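Home | Opinion | Clubs & Classes | Letters | Archive

Let the kids do the boring part

I help out with the after-school robotics club in Flanport, and every August I get the same question from parents: when's the competition? This year my answer is that I'd happily skip it. I know, I know – the trophies are fun, and so are the matching shirts! But the best thing our 17 students did last season never went near an arena.

They spent 19 sessions on a project they named Hadgu, and the whole goal was to get a gripper to meet a piece of bent sheet metal in the right place. Doesn't sound like much, does it? It sounded like even less when I tried explaining it to my neighbors. But a formed panel has flanges and lips and shiny faces that throw light everywhere, and a fingertip that comes in at a slightly wrong angle is going to bump something. 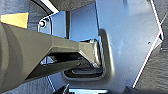

Hadgu at work: a gripper fingertip at the rounded opening in the panel.

The students logged 145 tries, and they argued over nearly every one. Was it the approach angle? The lighting? Somebody's typo? (It was a typo more often than they'd like me to say.) I loved those arguments. You don't get them at the Ekum Cup, where you have a couple of minutes on the field and then you pack up and go home wondering what went wrong.

Now, the folks at Pundow, the club across the river, think I'm a grump about this. They've got over 82 kids and a shelf full of medals, and they say competition is what gets kids in the door. Fair enough. I'd still ask what those kids are doing in the spring, when the season's done and the robot is sitting in a box.

So my pitch for next year is simple – one season, one fiddly part, no scoreboard. If parents want something to cheer for, come by at 4:30 and watch a few tries. Bring snacks, we're always out.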